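Hastum Fitted Sheet, Sage

Home / Bedroom / Sheets / Fitted

Sizes: Full, Queen, King
Colors: Sage, Oat, Brick
Thread count: 300
Fabric: Cotton percale, prewashed
In stock, ships by Friday on orders placed before noon

It's a sheet. It goes on the mattress, the corners go under, and with any luck you don't think about it again until laundry day. We spent two years on it anyway, and Kamran Nikzad, who runs our cutting room, would like it known that the first year was all corners.

Most fitted sheets fail at the corner, usually at three in the morning, usually on the side where your partner isn't. The Hastum has elastic the whole way around the hem and a deeper pocket than the one it replaces. It will go over a mattress with a modest topper. It will not go over a mattress, a topper, a second topper and the old featherbed your aunt gave you. We've had the emails.

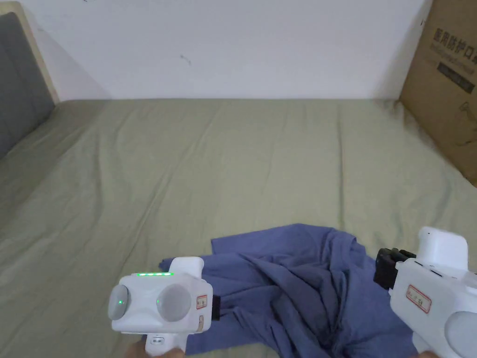 Percale wrinkles. We'd rather say so on the product page than read it in the reviews. If you want a bed that looks like a sheet of glass, buy sateen, or a hotel. What you get from this cotton is a crisp, dry feel and a surface that settles into soft creases and a few long, shallow ridges, like the ones in the sage above, with the mattress still lying mostly flat underneath. The color does well beside a charcoal-grey headboard and pale wood, and it holds its own next to a crumpled heap of blue clothing, which in our experience is how most beds are decorated by Tuesday.

About the sage

Mahsa Salehi mixes our colors and rejected several greens on the way to this one. One was toothpaste. Another looked lovely on the roll and like a pool table on a king. The keeper is grayish and quiet, and it goes a little darker at night under a yellow bulb. Screens vary, so if the shade matters a great deal to you, order the swatch. It costs less than returning a sheet and fits in a regular envelope.

Oat is the color of oatmeal. Brick is the color of a brick. We ran out of steam.

Sizing

Full fits 54 by 75 inch mattresses. Queen fits 60 by 80. King fits 76 by 80. There's no twin yet. People keep asking, and we keep saying November, and one of these years we'll be right.

Measure the depth of your mattress before ordering, with everything on it that you plan to keep on it. Pull the tape straight down the side, from the top seam to the bottom seam. If you get more than 16 inches, look at the Cidholm Deep instead. It's the same cloth with taller walls and it costs a bit more, on account of the extra cloth.

Each corner has a small woven tag on the inside. The two at the head say TOP. You would think four tags would be overdoing it, but Forough Mazandarani in customer service used to take a lot of calls from people who had put the sheet on sideways, taken it off, turned it, and put it on sideways again. Those calls have mostly stopped. She says she sort of misses them.

Washing and folding

Warm wash, like colors, tumble dry low. Skip the fabric softener. Take the sheet out while it's a touch damp and pull the hem straight with your hands, and you'll lose most of the dryer creases. Wash it by itself the first time. The dye is well behaved but we don't know what else you own.

Don't wash it with a duvet cover unless you enjoy finding the sheet, three socks and a pillowcase in one wet ball inside the duvet cover.

As for folding, there's a card in the package with the four-corner method drawn on it by Kári Ketilsson. It's a good drawing. Tuck one corner into the next until all four are stacked, lay the thing down, fold in the elastic edges and carry on in thirds.
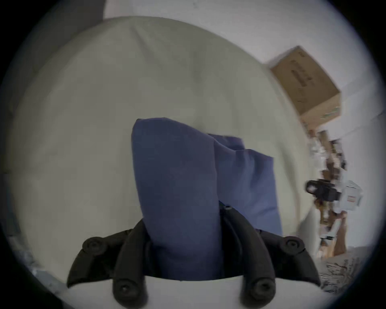 If that goes wrong on the second corner, as it does for most of us, roll the sheet up and put it inside its own pillowcase. The closet door closes just the same.

What comes in the package

One fitted sheet, one folding card, one spare woven tag. Pillowcases and the flat sheet are sold separately. We know. A set is cheaper than the pieces if you need all of it, and you'll find that under Drestine Bedding Sets.

Returns

You have 200 nights. Sleep on it, wash it, let the dog have an opinion. If you don't like it, send it back in any box that closes and we'll refund the price of the sheet. Please wash it first. We can't force you, but Farhad Ghasemi opens the returns, and he's a nice man.

From the reviews (442 so far)

"Stays on. My last one came off if you looked at it." Queen, Sage

"Wrinkly, but they did say." King, Oat

"Color is greener than I pictured, and my husband says it's gray, so now we have that going on. Soft after the second wash." Queen, Sage

"Two stars because there is no twin." No size listed

"Had to read the card four times. Corner pockets are very generous, would buy again." Full, Brick

You may also want

Hastum Flat Sheet, Sage
Hastum Pillowcases, pair
Cidholm Deep Fitted Sheet
Sadeghi Mattress Pad, for those who eat in bed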